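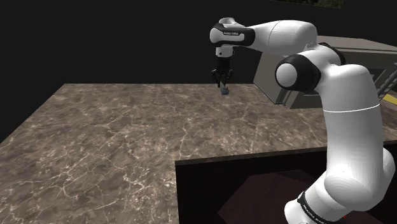

"Please don't tell me your robot is ninety percent successful," she said, before I'd even sat down. "Ninety percent of what?"

I'd come to Clatham to talk about rules, which I'll admit isn't the easiest thing to get people excited about. But the woman across the table from me writes the house rules for simulated manipulation tests at Tendex, and she is excited about them. She'd asked me not to use her name (the rules belong to the whole group, she says, and she gets enough email already), so you'll have to picture someone with a very large mug and a printout covered in green ink.

The printout was the latest version of the kitchen protocol. It covers what happens when a simulated arm picks something up off a counter and has to do something sensible with it. It used to be 72 pages long. I asked what it was like to work with a document that size.

"People didn't work with it. They searched it for the word 'must' and read those lines. So we cut it down, and now the musts are at the front."

I asked her for the must she cares about most, and she didn't need to think.

"Write down what success means before you run anything. Where does the object have to be? Does the gripper have to let go? How long does it have to stay put? If you decide that after you've watched the runs, you'll be kind to yourself. Everybody is. I am!"

She told me about a set of 1,082 runs that came in from a partner group working on a project called Flukanside. Lovely numbers, she said, and a nice clean report. Then somebody on her side asked what counted as a grasp, and the answer was that the fingers had closed and the object was off the surface in the last time step. So a block on its way to the floor would pass.

"Nobody was cheating," she said. "They just had a rule that was one sentence too short. We sent it back and asked for a hold time, and they were very nice about it."

The hold check is now its own section. The object has to be clear of the surface, held between the fingers, and still there when the clock runs out. She likes to have stills saved along with the logs, and she'll go through them herself over lunch.
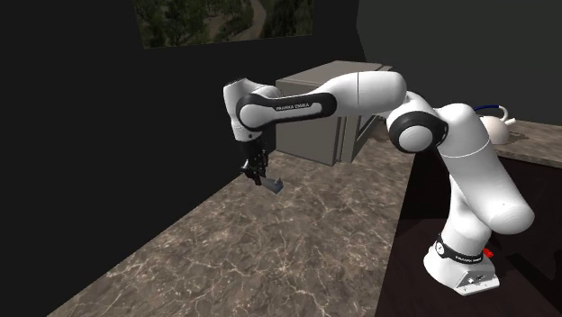 A Panda arm in the simulated kitchen, holding a dark gray part over the marble counter.

"A number will tell you the thing is off the counter," she said. "It won't tell you it's being held at some crazy angle. Sometimes that's fine! If the task is only to lift, then who cares. But if the next step is to put it into something, you want to know."

We got onto scenery, which I hadn't expected to be a sore spot. Her rule is that everything in the kitchen gets listed, down to the crockery, whether or not the arm is supposed to touch it. Same for lighting and for where the arm's base stands. Change any of it and you have a new scene with a new version number, and you don't mix the results.

I said that sounded like a lot of bookkeeping for a teapot.

"It is a lot of bookkeeping for a teapot," she agreed. "But if it moves over by a hand's width and the arm starts taking another path, I'd like to find that out from the file and not from three weeks of arguing."

Random starts are another one. Each run has to save its seed, and the failed runs have to be kept too. She got quite fierce about that. The older Teshome guidelines, which a lot of her colleagues grew up on, let you drop a run if the simulator "behaved abnormally," and she thinks that phrase has swallowed more bad results than any bug. Under the Tendex rules you can still mark a run as a simulator fault -- objects sinking through a counter, that kind of thing -- but 2 people have to sign off, and the run stays in the count with a note.

Do people grumble? "Oh, constantly. In February I had a message that was just the section number and a sad face."

I wanted to know how far any of this carries over to a real arm in a real kitchen. She slowed down here and picked her words with more care. The rules say that a simulated result has to be called a simulated result every time it's mentioned, including in the title of a chart. They also say you can't use one as a safety argument by itself. Speed limits, stop buttons, who's allowed to stand where -- that's all in a separate document, written by people who work next to the hardware.

"I can tell you that an arm in my kitchen did a thing, under these conditions, this many times," she said. "Somebody else has to tell you if you can stand next to it."

She's working on the next revision now, and the part giving her trouble is soft objects. Dish towels, mostly. She turned the printout around to show me the draft paragraph, and almost all of it had been crossed out in green.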